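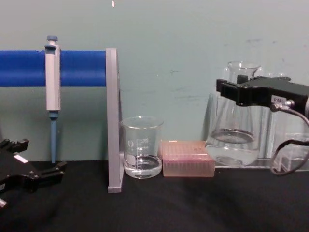 Production Diary, August: Entry for the Tenth Week of Restmont

The tenth week of work on the second season of Restmont was given over to the recording of the two-part family dinner, the transfer of the first four episodes to the sound department, and the arrangements for the preview evening at Murcombe. This entry has been prepared by the Purner drama office and is placed on the public pages in the same form as the earlier ones. Plot details of the final three episodes have been left out at the request of the writers.

The day began at 6:40 a.m. with a short meeting in the production office. Huiling Yu, who directs episodes five through eight, reported that the courtyard scenes had been completed the evening before and that no further location days would be needed for this block. The courtyard had been a concern for most of the summer. Two earlier attempts were given up on account of road work on the far side of the wall, and the schedule had been redrawn twice to make space for a third. The dialogue from the third attempt is clean enough to use, and only one line of Haoran Jin's will have to be recorded again in the studio.

The remainder of the meeting concerned the script. Pages for episode seven were reissued on green paper with a changed ending to the telephone scene. In the earlier draft the older brother admitted to selling the shop. In the new pages he allows his sister to believe that the sale has fallen through, and the admission is moved to the following episode. The writers had asked for this change in the spring, and it was agreed to only once the episode lengths were known. Cast members were asked to destroy the yellow pages and to bring any notes across by hand.

Recording of the dinner

Rehearsal on the dining room set began at 8:00 a.m. and the first take was made shortly after 9:30. The dinner runs for nearly the whole second half of episode six and continues into the opening of episode seven. It is the first time in the serial that the four members of the Liang household are seated together, and the script calls for each of them to leave the table at a different point.

Huiling Yu chose to record the first part in long takes with two cameras and to leave close work until the afternoon. This placed a heavy load on the cast, and it is right to record that they were well prepared. Jinfeng Lei, who plays the mother, has the longest speech of the season in this scene. She asked that it be taken without a break from the moment the soup is served. The fourth take was accepted. A fifth was made for safety with a slower start.

There was a delay before lunch of forty minutes. The soup had been made to last season's recipe, and under the new lighting plan it looked gray on the monitor. The kitchen prepared a second pot with more color in it, and the matching shots from the first two takes were set aside. Continuity has been told that bowls in all later shots should follow the second pot.

Boyang Fu joined the set at 1:15 p.m. for his single day in the block. His character, the lawyer, arrives at the close of the meal and does not sit down. Viewers of the first season wrote to us in some number to ask whether the lawyer would return, and we are pleased to be able to confirm it, although his part in the later story remains under wraps. His entrance was taken six times. The difficulty lay with the door, which stuck in the first three and swung open by itself in the fourth. The carpentry team rehung it during the tea break.

The set was released at 5:50 p.m., ten minutes inside the planned finish. 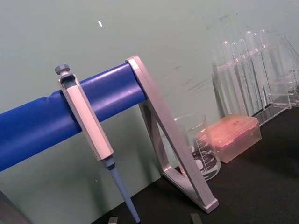
Sound, music and the length of episode four

While recording went on, Shengli Xia and the editing team passed episodes one through four to sound. The first three are at their agreed length. Episode four was over by a little more than two minutes, and a decision had been put off for several weeks as to what should go.

Two courses were considered. The first was to remove the scene at the bus station, in which the younger son waits for a friend who does not come. The second was to shorten several scenes by a few seconds each – a slower task, and one that would hold up the music. The editing team favored the second course and was given until the end of the week to show that it could be done. At the close of work the overrun stood at thirty-five seconds. The bus station scene is therefore likely to stay, and the composer has been advised to write for it.

The opening titles will keep the song from the first season in a new arrangement for strings. A version with no singing was tried and was not thought suitable. The lyrics are tied closely to the shop and several members of the cast spoke in favor of keeping them.

The preview evening at Murcombe

Requests for seats at the Murcombe preview closed at noon, and 1,112 were received. The hall has 1,000 seats, a number of which must be held for cast, crew and their families. It follows that not every request can be met. Seats will be drawn by lot and letters will go out to all who applied, whether or not they have been given a place. Those who are not placed will be offered first call on the second preview, for which a date has yet to be set.

A suggestion was made that the evening be moved to the larger hall, which holds 2,000. After some discussion it was declined. The screen there is set high and the sound in the rear rows was found to be poor when the first season was shown. Murcombe is also where a good part of the courtyard story was filmed, and the town was promised the first showing.

The program for the evening is as follows. Doors open at 6:30 p.m. Episodes one and two will be shown together with a short interval. Huiling Yu and Jinfeng Lei will then take questions from the stage. Guests are asked not to record the screening, and phones will be collected in sealed bags at the entrance and returned at the end.

Other matters

The still photographs for the printed program have been chosen, with the exception of the group portrait, for which Haoran Jin was absent. It will be taken again after the next read-through.

Several letters have asked whether the season will run to 10 episodes or to twelve. The order is for 10. A longer closing episode is under discussion with the scheduling department and any change will be reported in this diary.

The call for the following morning is 7:15 a.m. on the shop set, with Jinfeng Lei and Haoran Jin in costume for scene 31. Green pages are to be used throughout.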